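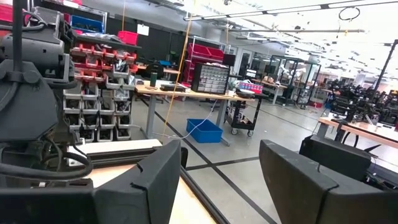 홈 | 과제 | 자료실 | 게시판 | 로그인

동네 빵집 재고 빵, 왜 남는가 - 기말 프로젝트 최종 보고서

1. 주제 선정
처음엔 카페 일회용컵으로 하려다가 다른 조랑 겹쳐서 변경. 저녁마다 빵집에서 남는 빵이 꽤 나온다는 얘기를 듣고 그쪽으로 잡음. 조사 대상은 학교 후문 근처 빵집 두 곳, Niveo랑 Ciltness. 둘 다 직접 굽는 가게. Okabe도 연락했는데 답이 없어서 제외.

2. 조사 방법
- 11월 한 달, 마감 직전(저녁 8시 반) 방문해서 남은 빵 개수 기록
- 손님 설문 70명. 목표는 200명이었는데 시험기간이랑 겹쳐서 못 채움
- 사장님 인터뷰는 Niveo만. Ciltness는 바쁘시다고 해서 서면으로 짧게 받음

남은 빵은 식빵류, 단과자빵, 조리빵으로 나눠서 적었음. 샌드위치는 조리빵에 넣음. 케이크는 예약이 많아서 뺐다.

3. 결과
Niveo는 마감 때 하루 평균 약 40개. 대부분 단과자빵이고 식빵은 거의 안 남음. 비 오는 날은 확실히 더 많았는데 날씨를 따로 기록 안 한 날이 있어서 그래프로는 못 만들었다. Ciltness는 그보다 적음. 오후에 한 번 더 굽는 양을 그날 점심 판매 보고 정한다고 함. 이 차이가 제일 큰것 같음.

설문에서는 마감 할인을 안다는 사람이 절반이 안 됨. 알아도 "뭐가 남았는지 몰라서 안 간다"는 답이 많았다. 1,000원 정도 싸면 일부러 들르겠냐는 문항은 의견이 갈림. 기숙사생은 들르겠다, 통학생은 버스 시간 때문에 어렵다. 다음날 먹어도 괜찮냐는 질문엔 식빵은 괜찮은데 크림 들어간 건 싫다는 답.

4. 제안
(1) 오후 굽는 양을 점심 판매량에 맞춰 조절. 단과자빵부터.
(2) 마감 한 시간 전 남은 종류를 문 앞 칠판에 적기. 앱은 사장님이 관리할 시간이 없다고 하셔서 뺌.
(3) 남은 빵 묶음 판매. 단 크림빵은 따로.

기부도 생각해봤는데 보관이랑 운반 문제를 우리가 제대로 조사 못함. 그래서 제안에는 안 넣었슴.

5. 한계
가게가 두 곳뿐이고 둘 다 학교 앞이라 손님이 대부분 학생. 주택가 빵집이면 결과가 다를 수 있음. 방문 못 한 날이 나흘 있고 그날 기록은 비워둠. 설문도 후문에서만 돌려서 정문 쪽 기숙사생은 적게 들어갔다.

6. 역할 및 소감
방문 기록은 번갈아 했고 설문지는 다 같이 만듦. 문항을 너무 늦게 확정한 게 아쉬움. 분류 기준을 첫 주에 한 번 바꾸는 바람에 앞부분 기록을 다시 정리하느라 시간이 많이 들었다. 원자료 표는 부록에 첨부.

최근 게시물
- 중간 발표 자료 수정본
- 학교 앞 분식집 대기줄 조사 보고서
- Flasadberg 공원 쓰레기통 위치 조사
- 설문지 작성 양식 안내
- 기말 보고서 제출 방법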